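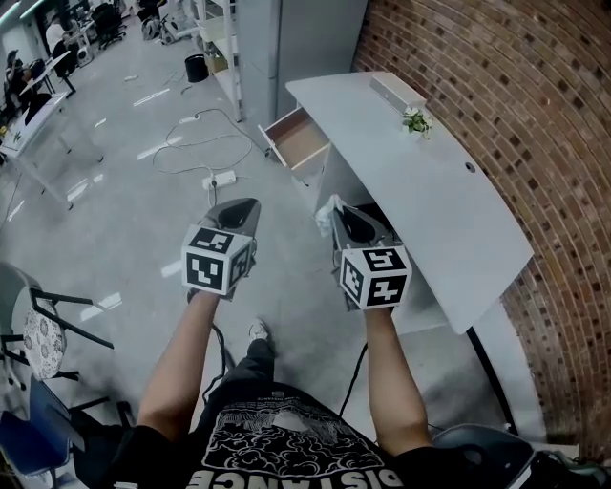

March, 10.15

Started on the desk by the brick wall. Plan for the morning was the drawer first, then the top, then the chairs if there was time.

The drawer had turned into the place where everything small ends up. Took out old tissues, bits of packing, a bag of Tisell screws (13 left, wrong length for anything we have now), two dried-up pens and the spare key for the Drakos cabinet, which Areti has been asking after for weeks. Key is back on the hook. Screws went in the odds tin. The rest binned.

Inside of the drawer is bare light wood and marks easily. Wiped with a barely damp cloth and left it open to air. Don't use the Mekitz spray on it, it left a pale ring on the one next door. Vlastimil wants to line it with the cork sheet. Cut size to be measured once he's found the roll.

Desk top: kept the plant and the small white box at the far end, where they don't get knocked. Plant gets 200 ml, and only when the soil is dry at the top. Rocío waters it, everyone else please leave it alone — it had three of us at it last month.

Lamp cable should go down through the grommet hole and not over the front edge. Haven't done this yet, the plug is too wide to pass. Waltraud thinks there's a Flirkar lead with a smaller plug in the store.

Chairs: the one with the patterned cushion goes back to the meeting corner. Blue one stays. Felt pads wanted for both, the concrete is starting to show scrapes. Ordered a pack of 12.

11.40 — stopped for the delivery. Still to do: cork, lamp lead, felt pads, and ask Vasiliki if the labels for the drawer fronts are printed.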